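Drernarska to Open Goltstead Demonstration Room to the Public This Saturday

GOLTSTEAD – Drernarska will open its demonstration room to visitors on Saturday, with sessions starting at 11 a.m. Admission is free. Visitors will see the company's two-armed household robot at work inside simulated rooms, shown live on large screens, and can talk with the people who build the software.

The open day follows a trial visit in May by a group from Patthorpe. They spent a morning with the team and asked most of their questions about how a robot learns its way around furniture it has not met before.

"People expect to see a finished product, and we tell them at the door that this is practice," said Darlene Kowalchuk, who runs the visitor program. "The robot works in a simulated home first. If it bumps a table there, we start the room over."

The simulated homes are built in a program the company calls Obura. Each one has its own furniture, wall patterns and small objects, and staff can change the layout between sessions. On Saturday the team will show a room with patterned walls, a window and paintings, along with views from the robot as it works.
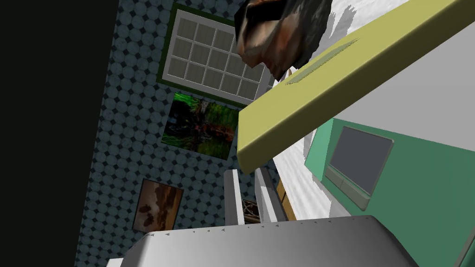
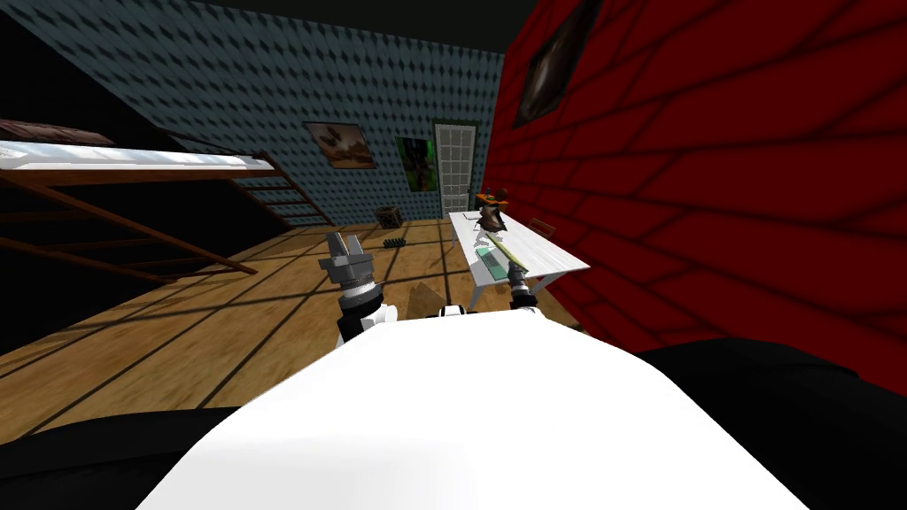 Simulated views with the robot's gray gripper, from demonstration material for the open day. Images: Drernarska

Each session will last long enough for a short talk, a run in the simulator and questions. Quyên Trương, who leads the simulation work, will explain how the views are used to check the position of the arms and grippers during a task.

"A room can look fine from one angle and be very confusing from another," Trương said. "We want visitors to see both – the easy views and the hard ones."

There will be 5 sessions during the day, with room for 300 visitors in total. Places are given out at the front desk on arrival, and children must come with an adult. The last session ends in time for the building to close as usual.

Drernarska develops software for household robots and is based in Goltstead.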